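Closine Equestrian Center moves spring program to remote format and closes grounds to visitors

2020-04-21 - Closine Equestrian Center has suspended all public riding, boarding visits and on-site instruction at its Skokum grounds. Care of the resident horses continues under a reduced staffing plan.

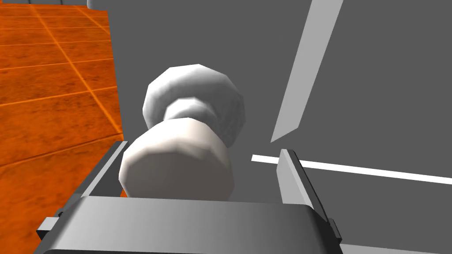 Status of operations

The grounds closed to the public in March. The closure applies to the indoor arena, the outdoor rings, the tack shop and the trail system, including the section that crosses the Flatby property under an access agreement. Signs are posted at each trail entrance. Riders who normally reach the Flatby section from the county road are asked to treat it as closed as well.

Horses owned by the center and horses boarded by clients remain on site. Feeding, watering, stall cleaning and turnout follow the normal daily schedule. Farrier and veterinary visits are limited to scheduled hoof care, vaccinations that fall due during the closure, and urgent treatment. Elective procedures, including routine dental work, have been moved to a later date.

Staffing and exercise

Barn staff are assigned to 4 fixed teams. Teams do not overlap, and each team enters and leaves through the east gate only. Shared tools such as forks, brooms and hoses are wiped down at the end of each shift. Halters and lead ropes are kept at the individual stall and are not moved between horses.

Exercise is provided by turnout, hand walking and lunging. Ridden exercise is restricted to horses with a conditioning plan on file and is carried out by employed riders at the walk and trot. Jumping has been stopped for the period of the closure to lower the chance of an injury that would require hospital care.

Boarding clients

Board continues at the existing rate. The fee for included lessons, where a contract provides for them, will be credited to the June statement at $200 per horse. Clients do not need to apply for the credit.

Owners may not visit. Each owner receives a written report by email twice a week covering feed intake, turnout hours and general condition. Owners who want a change in feed, blanketing or medication should send it in writing to the barn office - changes given by phone will be recorded but not acted on until confirmed. Supplements should be shipped to the center and not dropped off at the gate.

Remote instruction

The spring program will be delivered as a series of 6 recorded sessions. Topics are conformation, hoof structure, feed labels, saddle fit, reading a gait, and basic first aid. Sessions run without a horse and require no equipment. Enrolled students receive access automatically and keep it through the end of the season. Written material is supplied with each session and may be printed.

Students who prefer not to take part may carry their enrollment forward to the fall program. The request must reach the office before the third session is released.

Siqueira schooling show

The Siqueira schooling show, planned for late spring with 200 entries, will not take place. Entry fees and stabling fees will be returned in full to the original form of payment. Points already earned in the winter series stand, and year-end awards will be calculated from those results. No replacement date has been set.

Reopening

The center will reopen in stages, starting with boarding clients by appointment, followed by private lessons and then group lessons. Trails will open last, subject to agreement with Flatby. Dates will be announced by email and posted at the main gate.

About Closine Equestrian Center

Closine Equestrian Center provides boarding, instruction and schooling shows for riders of all levels at its grounds in Skokum.

Media requests should be sent in writing to the barn office at Closine Equestrian Center, Skokum.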